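Against the Divided Box
Mar 10, 2020

My father-in-law sorted screws into baby food jars, lids nailed under a shelf, and he could find any one of them in the dark. I bring it up because every tidying column I read now tells me to buy the compartment box instead. See-through plastic, dividers both ways, clip lid. I've bought 6. I'm done.

Start with the cells. They're all the one size, or near enough, and life is not. Buttons fine. Fuses fine. Then a picture hook that has to go in corner to corner, and a coil of wire that won't go in at all, so it lives on top of the box forever. You end up throwing out perfectly good stuff for being the wrong shape. Or you keep it in a drawer, which is what you had before.

Huguette Perron runs the repair table in Skivcombe and she disagrees with all of this, loudly. Her point is you can see what you've got without opening anything. Fair. Mostly.

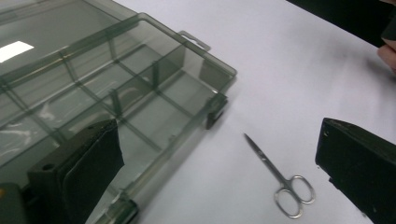 But seeing in and knowing what's in there are two different jobs. Smoky plastic under a kitchen light, you get glare and a lot of gray lines. I still have to pick it up, tilt it, squint. A label does that job for nothing and I could of had labels on cookie tins.

And the latches. One undone is as good as none. Last July I carried a full box to the car by the little hanging tab, one clip not quite home, and spent the evening on the driveway with a flashlight. Beads, mostly. 60 of them never came back. My daughter had counted them, for a necklace.

Huguette says that's on me. Ok.

What bothers me more is the buying. An empty grid wants filling, so you go looking for small things to put in it. I now own map pins. I don't own a map. Sheldon Arsenault down the road bought his boxes first and then took up fly tying, and he's happy, so maybe I'm wrong about that part.

Keep one for the things that really are small and alike – earring backs, fishing swivels, whatever you have. Everything else can go in a tin, or a jar, or teh drawer. Write on the front what it is. I've got five of these boxes going to the Sutherland swap shelf and anyone who wants the map pins can have those too.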